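Wirberg Household Advice Service
Apr 8, 2025

1/ Our spring guidance this year concerns the paperwork of moving home. Our advisers dealt with 2663 enquiries from tenants and owners over the past year, and 421 of them were about a final bill that arrived after the person had left. This thread sets out what we tell callers.

2/ Begin with the date. Your tenancy or sale will have an end date in writing, and every supplier will ask for it. If the date on your notice differs from the date on which you hand back the keys, write down both. Suppliers may use one and landlords the other.

3/ Notice to the landlord should be given in writing even where you have already spoken on the telephone. Keep a copy. An email is acceptable in most of the agreements we see, but a few older ones still ask for a letter, and the agreement is what counts.

4/ Meter readings should be taken on the day you leave, after the last load of washing and before the keys go back. Write down the serial number of the meter as well as the reading. In blocks of flats the meters are often in a shared cupboard, and we see several cases each year in which a household has paid for its neighbour's electricity.

5/ Please do not rely on the supplier's estimate. An estimate made in early spring will usually be based on winter use. It can be corrected later, but the correction takes time and you may be asked to pay in the meantime.

6/ Water is often forgotten. In Wirberg the account is held in the name of the occupier, and it does not close by itself when a new person moves in. Give the water company your leaving date and a forwarding address.
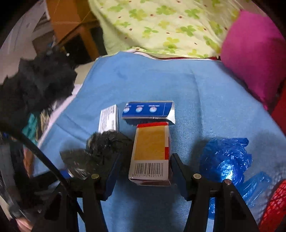
7/ Council tax works in a similar way. If you are moving within the district, one form covers both addresses. If you are leaving the district, you will need to close one account and open another with the new authority. Any discount you receive, for example for living alone, has to be claimed again.

8/ A question we are asked often: what happens if the two tenancies overlap? You are likely to be liable for bills at both homes for those days. Ask each supplier in writing how the overlap will be charged, and keep the reply with your final bill.

9/ Post should be redirected for at least 4 months. People tend to choose the shortest period to save money, and then miss a refund cheque or a deposit letter. Teodora Begović, who leads our housing desk, recommends applying well before the move and testing the service by sending yourself a card.

10/ Deposits. Ask for the return of your deposit in writing as soon as the tenancy has ended. Our standard letter gives the landlord or agent 21 days to reply and asks for a written list of any deductions. The letter can be collected from the front desk or sent to you by post on request.

11/ A deduction should be tied to an item in the inventory. "General cleaning" with no further detail is a phrase we see very often. You are entitled to ask which rooms it refers to, what was done, and for a copy of the invoice.

12/ If you did not receive an inventory when you moved in, tell us at the start of your appointment. It does not mean that you will lose the deposit, and in many cases it makes the landlord's claim harder to support.

13/ Shared houses need particular care. Where four people are named on one agreement, a single person leaving does not normally end that person's liability. The remaining tenants and the landlord must agree to the change, and it should be recorded in a new document signed by everyone.

14/ The same applies to broadband. The contract belongs to the person who signed it. We have helped former housemates who were still paying for a line at an address they had left the previous August. A transfer of name is usually possible, and the supplier will tell you what it needs from each of you.

15/ Residents of the Deltgate estate should note that heating there is supplied through a shared system and billed separately from electricity. The estate office needs its own reading and its own notice. Telling your electricity supplier does not cover it.

16/ Insurance: contents cover does not always follow your belongings from one address to the next. Check whether items are covered while in a van or in storage, and from what date the new address is insured. Ask for the answer by email.

17/ Keep the following in one folder for as long as you can, and certainly until the deposit has been settled: the agreement, both inventories, your notice, the final readings, the final bills, and the receipt for the keys. A receipt for the keys can be a single line on paper, signed and dated by the agent.

18/ A final bill that looks wrong should be disputed in writing and promptly. State the figure you disagree with, the figure you believe to be correct, and how you reached it. Pay the part you accept. A bill left wholly unpaid may be passed to a collection agency while the dispute is still open.

19/ If you have already received a letter from a collection agency, please bring it with you unaltered, together with the envelope. Do not agree to a payment plan over the telephone before you have had advice.

20/ We have been asked whether this guidance is available in other languages. Lejla Atanasov is preparing translated versions with our office in Candska. Printed copies will be placed in both offices when they are ready. Until then an interpreter can be booked with your appointment.

21/ Appointments are free of charge and may be made by telephone or at the front desk. Please have your leaving date and your new address to hand when you book. Replies to this thread are read during office hours, but we cannot discuss individual cases here, and we ask that you do not post account numbers.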